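Notebook, May - finger comparison, soft items, morning session
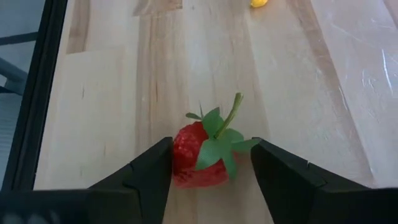
Wrist view, fingers open either side of the strawberry. Left finger close in, small gap on the right.

Black angular fingers on the gripper today, Jokon controller as before. Old Lüthi pads are in the drawer under the bench if anyone wants them back for comparison. Reto changed the fingers over before I got in and re-zeroed the width.

Started with force limit at 63 in the Codar panel (raw units, still no conversion from Oltix). At that setting the strawberry slips when the arm lifts quickly and holds when it lifts slowly. Raised it two steps and the slipping stopped, but the body squashes enough that the leaves shift and the tracker loses the stem for a moment. Put it back to 63 and slowed the lift instead.

Centring is off. The left finger gets to the fruit first and pushes it across before the right one closes. Cyrill thinks it is the camera offset, I think it is the tool frame, which was measured with the old pads on. Redid the tool frame at 11, offset came down by 2 mm. Still favours the left. Have not touched the camera calibration.

Wrist camera: exposure fixed at 617 now, auto was hunting every time the black fingers moved. Pale patches of the table top are a bit bright at this value but the red comes out well and the leaves separate cleanly. Focus is soft right down at the gripper base - leave it, we only need the tips.

Heidrun asked whether the notch in the fingers catches on the leaves. Did not see it happen this morning. Approached from straight above only, so the side approach is still open.

To do:
Camera calibration, then repeat the centring check
Side approach, same force
Ask Balthasar for the 2,000 cycle log from the old pads
Save the Codar settings under a new name, do not overwrite Zdeňka's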